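The open house at Parna, and why I stayed two hours longer than I meant to

I signed up for the Parna open house in February, mostly on the strength of the free lunch, and then forgot all about it until the reminder popped up on my phone. So I drove over on May 27, 2021 with no homework done and half a tank of gas, and I'm so glad I went. If you've been reading this newsletter for a while you know I get carried away with machines that tidy up. This was a whole afternoon of one machine trying to tidy up!

There were 25 of us on the sign-up sheet, split into groups of 6 or so (the last group got the leftovers, and I was a leftover). They'd put out name badges and very strong coffee in the hallway, and Isla MacBrayne gave us a welcome talk that was mercifully short. She has been with Parna from the beginning and she has the knack of saying "we don't know yet" without sounding nervous about it. I wrote down three of those, which I'll get to.

The first stop was a workbench with arm parts laid out for people to pick up. I got to hold a finger joint and bend it back and forth, which I did for far too long, and a man next to me asked very politely if he could have a turn. The second stop was a talk about software that I followed for the first ten minutes. There was a slide with 1085 on it, the number of practice tries they'd logged on a single chore, and I remember thinking that's more than I've ever practiced anything, piano included.

Then came the part I'd been waiting for, the live one. The chore they call Yule (all their chores have code names, and I never got anyone to tell me where they come from) is about handling books and a file organizer. It sounds like nothing. You and I do it while talking on the phone. But think about what a hand has to sort out to put a book in a slot — how hard to squeeze, where the bottom edge is when your own fingers are covering it, how far to lean the thing so it goes between the dividers and doesn't bump into them. Qiuyue Tian ran our session and talked us through it in such plain terms that I've been boring my family with it ever since.

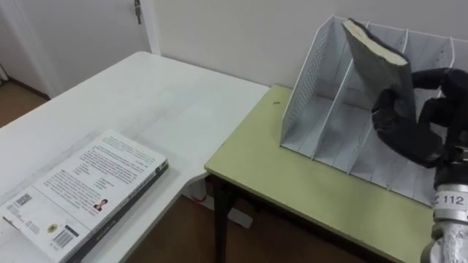
One book or panel at a time, black fingers and all.

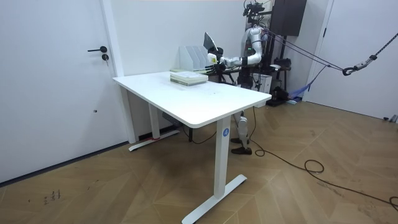
Anahera Whitcombe thought the slots were the least interesting part, and told me so on the way out of the room. What she wanted to know was how the robot would cope with a floppy magazine, or a folder with loose papers sliding out of it, because that's what is on her shelves at home, and she figured a stiff hardcover was doing half the job for the robot. I've gone back and forth on this. She has a point, and when she put it to Qiuyue the reply was that soft things are on the list and that they're hard. So there's one of my three "we don't know yets."

The second was about speed. I asked when it would be as quick as a person and got a shrug and a smile. I'm not a patient woman, but I have to say the slowness bothered me less than I expected. You get time to watch the wrist. You start guessing what it's going to do next, and people in my group were leaning to one side along with it, like folks do at a bowling alley.

The third was about price, and I'll spare you that conversation, except to say that a fellow from Sostitz asked it four different ways and got the same answer four times.

A few other things I scribbled down:

The safety talk came before the demo, and it was a good one. Stay behind the line, don't hand the robot anything, don't reach for something if it drops. Isla repeated that last bit, and I can see why, as my hand twitches when a pencil rolls off a desk.

Lunch was sandwiches and a lentil soup I'd like the recipe for. If anyone from Parna is reading, please write to me.

I asked if they'd ever let visitors pick the books. Not this year, but Isla wrote it on the back of her hand, so maybe. I'd bring my old dictionary, the one with the spine that's given up.

On the drive home I kept noticing how often I grab something without looking at it. Keys, mug, seat belt, the mail. I tried putting my own cookbooks back on the shelf with my eyes on my fingers the whole time and I was slow and clumsy at it, and I knocked over the salt.

Parna is planning another open house and says it'll be capped at 14 people, so everyone gets a closer spot. Sign-up will go through their front desk, by phone or in person, and Isla asked that you call ahead if you're bringing kids. Wear flat shoes, there's a lot of standing. I've already put my name down again, and if you see me there, come say hi — I'll be the one by the finger joints.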